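About Jornley

Jornley is an entertainment news site. We cover television, film, music and the people who work in them, with most of our attention on British reality shows, soaps and daytime presenters. The site is published by Brillberg, a small independent company that also runs the Sendia newsletter.

The site started as a weekly round-up of soap storylines. Readers kept writing in to ask about the actors as well as the characters, so the round-up grew a second page, then a third, and became a daily site the following September. The soap round-up is still published and is still one of the most read things we do.

What we cover

Our main sections are TV, Film, Music, Soaps, Style and Home Life. TV takes up the most space. It includes casting announcements, episode recaps, ratings when they are published by the broadcasters, and interviews. Recaps go up after the episode has been shown in full, and we keep spoilers out of headlines for 19 hours after first broadcast. That figure came out of a reader survey and we have stuck with it.

Music covers tours, releases and chart news. We do not review albums at length. There are other sites that do it well and we would sooner point you to them.

Style looks at what presenters and performers wear on screen and where similar things can be bought. Home Life is the newest section and deals with the domestic side: houses, renovations, families, pets, and the sort of household tips that well-known people pass on in interviews. Some of it has very little to do with celebrity, and readers seem happy with that.

How we work

We have a small staff team and a pool of freelance writers. A news story is written by one person and read by another before it is published. Longer pieces and anything involving a legal dispute are read by a third. Most of our stories begin with something that is already public — a broadcast, a published interview, a post on an open social media account — and we say in the text where the information came from.

When a story makes a claim about somebody, we contact their representative and allow a fair time for a reply. If a reply comes in after publication, we add it to the story and mark the addition at the top.

We don't pay for stories about people's private lives. We do pay for photographs, at agency rates, and we pay freelance writers within 30 days of publication.

Children and families

A good part of entertainment news is about relationships, separations and children, and we have a written policy on it. We do not publish photographs in which the face of a person under 16 can be recognised unless a parent has posted or supplied the picture for public use. Where parents are known to disagree about this, we leave the picture out. We do not name a child's school or give details of their health. If a court has placed limits on what can be reported, we follow them, including when the same details can be found elsewhere.

Photographs that we have used in the past can be withdrawn. Parents and guardians can write to the editorial address and do not have to give a reason.

Sendia

Sendia is our email newsletter. It goes out each weekday morning and carries five stories, a short television guide for the evening and a letter from a reader. It is free. Addresses are not sold or passed on, and there is a link to unsubscribe at the foot of each issue. Back issues are kept on the site for a year.

Advertising and Dudás

Jornley is free to read and is paid for by advertising. Display advertising is sold for us by Dudás, who also handle sponsorship. Advertisers do not see stories before they go up. Sponsored articles are labelled at the top and again at the bottom, and are written by a separate group of freelancers who do not work on news.

Some links in Style and Home Life earn us a commission if you buy something. Pages with links of this kind say so before the first one.

From Home Life

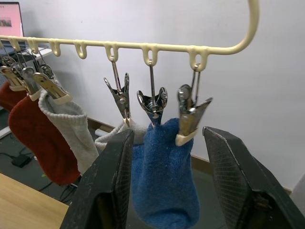
4 min read

Home Life is open to outside writers, and the guidelines are short. Pieces should be between 600 and 900 words, in plain English, and should not have appeared anywhere else. Send a paragraph outlining the idea first. We reply to all pitches, usually within a week — longer over Christmas.

Corrections

If we have made a mistake, please tell us. Send the address of the page and the line you think is wrong. Small errors such as spellings are fixed without a note. Errors of fact are fixed with a note giving the date and saying what was changed. The full list of corrections is linked at the foot of the home page and goes back to the start of the daily site.

Complaints are handled by an editor who did not work on the story. If you are not satisfied with the answer, you can ask for the complaint to be looked at again by Brillberg.

Contact

News tips, corrections, pitches and advertising each have their own form on the Contact page. Please use the right one, as messages sent to the wrong form take longer to reach us. We cannot forward letters, gifts or requests for autographs to anyone we write about.

This page was last updated on 10th January.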